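3.2 Sorting and weighing of household plastic waste

Participating households in Mallville and Hirnaston were asked to keep their plastic waste apart from other trash for the length of the study. Each household received a set of clear bags and a one-page guide listing what counted as plastic for our purposes. Foam trays, shopping bags, bottle caps and food wrap were included. Items made of mixed materials, such as juice cartons and padded envelopes, were left out unless the plastic part came off by hand.

Bags were picked up every 15 days, starting in September. A total of 271 bags were collected. Of these, 11 were dropped from the analysis: most had been mixed with kitchen waste, and a few had lost their labels. The remaining bags were stored in a dry room and opened one at a time.

Each bag was emptied onto a clean table and sorted by hand into rigid items, flexible film and fragments. Fragments were defined as pieces less than 40 mm long on their longest side that could not be matched to a whole item. This group matters more than its weight suggests. Small pieces are often missed by sorting lines and tend to end up in the glass or paper stream, where they lower the value of the material. Earlier household surveys have usually counted them as dirt or left them out.
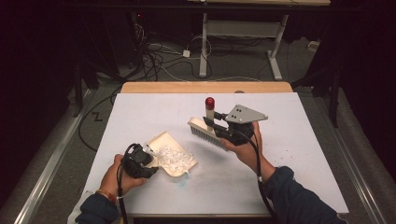 Figure 3. Clear plastic fragments on a cream-colored dustpan.

Fragments were moved to a tared tray and weighed three times, and the middle value was recorded. The table was wiped down between bags. Static was a problem on dry mornings, when light film stuck to the tray and to the sides of the scale. On those days weighing was put off until the afternoon, and the delay was noted in the log.

Rigid items were rinsed, left to dry overnight and weighed the next morning. Flexible film was harder to treat the same way, as water stays trapped in the folds. We shook film out and weighed it without rinsing, so the film weights include a small amount of food residue. The two groups should not be compared directly for this reason - the totals in Section 4 are given separately.

3.3 Household survey

At the final pickup, one adult in each household filled out a short survey on shopping and disposal habits. The questions were adapted from the form used in our pilot work in Alarcón and covered store type, number of trips per week and whether the household took bottles back for deposit. Answers were entered twice and checked against each other. Where the two entries differed, the paper form was used. Questions left blank were treated as missing, and no values were filled in.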